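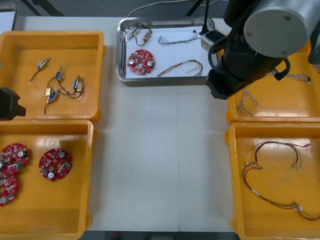
双臂分拣台,托盘里是还没分完的料

双臂分拣作业,线束那一类老是抓不好,求带过学生项目的朋友支招

Heather Buchanan 发表于 课程与社团 › 机器人

大家好呀,第一次在这个版发帖,啰嗦的地方请多包涵。

我在学校带一个机器人选修课,这学期的大作业是“零件分拣”:中间一个不锈钢托盘放混在一起的零件,两边是橙色料盒,两条机械臂把东西按类别放进去。接头一盒,红色的圆电路板一盒,灰白双绞的细线一盒,彩色的多芯线束再一盒。分类规则是学生自己定的,我觉得挺合理,就没改。

接头和电路板现在问题不大,尤其电路板,学生们练了两次课就很顺了。头疼的是后面两类线。细双绞线软塌塌的,夹爪一下去就滑到一边,或者夹起来一头,另一头还挂着别的零件,拎到半空再掉回托盘里。多芯线束呢,夹中间会打转,夹端头又怕把插头拽坏。有一组同学急了,直接把夹爪力度调到最大,我在旁边看得心惊肉跳,赶紧叫停。

还有一个分工的问题。我们一开始规定左臂管左边两个盒,右臂管右边两个盒,结果线都归右臂,左臂干完就闲着,右臂忙得要命。学生问能不能让左臂把线递给右臂,我自己也没什么把握,怕两条臂在托盘上面撞到一起。

软件用的是 Stirum 那套教学控制台,遥操作加录制回放,没有力反馈。每组每次课只有 9 分钟上机时间,所以太复杂的方案我们也折腾不起。二月份要给家长做展示,我不求全自动,只求别当着大家的面把一团线甩到地上……

先谢谢各位!

补充一下(看到有人私信问):托盘底下垫了一张白色的衬底,是为了让深色的线看得清楚一点,不是什么专门的防滑垫。

Gavin Rennie 的回复

这个坑我熟!我们社团前年做过差不多的东西,也是栽在线上。说几个我们试下来管用的,你挑着用。

第一,别从上面直着往下夹。线贴着盘底的时候,夹爪垂直下去很容易把它压扁挤跑。我们是让夹爪稍微斜一点,先在线旁边落下来,再横着靠过去合拢。动作慢,但是一次成功的多。学生刚开始会嫌麻烦,你让他们两种方法各录一遍回放着看,马上就服了。

第二,先找线圈。双绞线只要有打弯成圈的地方,就让爪尖伸进圈里再夹,比夹直的那段稳得多。多芯线束我们是夹靠近插头但不碰插头的位置,提起来以后停一下,等它不晃了再走。这个“停一下”特别重要,当时我们有个队员一提就跑,线束甩得跟鞭子似的。

第三,摆料的时候留点心。你说拎起一头会带起别的零件,多半是放得太挤,线压在接头下面了。展示的时候完全可以把线放在最上层,先分线,再分接头和板子。这不算作弊哈,流水线上也讲究来料姿态的。

力度千万别拉满!我们把上限锁在控制台的管理员页面里,学生改不了。爪尖套了一小截硅胶管,摩擦力上来了,力度反而可以调小。管子磨得挺快,多备几截。

至于左臂闲着,我的建议是别递。没有力反馈的双臂交接,学生要练很久。你不如把盒子换一换:左边放接头和双绞线,右边放电路板和线束,两边各一难一易,活儿一下就匀了。

Ewan Shearer 的回复

换个好点的夹爪就行了。Kaseo 有软指的,我朋友学校在用,具体型号忘了。

Ishbel Munro 的回复

楼上那个软指夹爪我不太同意哈,一门选修课哪有那么多预算,而且换了末端还得重新标定,二月份肯定来不及。

Gavin 说的我基本都赞成,就是“别递”这条我想唱个反调。我带的是年纪大一点的学生,递还是可以练的,关键是不要在托盘上方递。桌子中间,也就是两边料盒之间,不是有一长条空的桌面吗?让左臂把线放到那块空地上,退回去,右臂再过来拿。两条臂从头到尾不同时进那个区域,撞不到一起。我们在桌上贴了胶带画出一个“交接区”,规定谁进去之前要大声喊一句“我进了”,听着傻乎乎的,学生可喜欢喊了。

而且放在空桌面上还有个好处,线可以顺手理直,右臂第二次夹的时候就好夹了。缺点是多一道动作,9 分钟会比较紧,可以让一组只分线,另一组只分接头和板子,下次课再对调。

对了,还有臂上自己的电缆!我们有一次就是臂上的线垂下来,转腕的时候勾到料盒边,把整个盒子拖歪了。展示前让每条臂把几个极限姿势都慢慢走一遍,看看会不会碰到盒沿,要是会就用魔术贴扎一扎,别扎太死,给手腕留出转动的余量。

Heather Buchanan 的回复

太感谢了!周二的课上试了斜着靠过去和先找线圈,双绞线当场就好了一大截,那组爱调力度的同学也老实了(权限我已经锁啦)。盒子先按 Gavin 说的对调,交接区我留给进度快的一组去玩,胶带已经买好。硅胶管请问你们用的是多粗的?我们的爪尖是带棱角的那种,前端有点窄,怕套不紧。

Gavin Rennie 的回复

拿根细的先套着试,紧一点没关系,沾点酒精就推上去了,晾干再用。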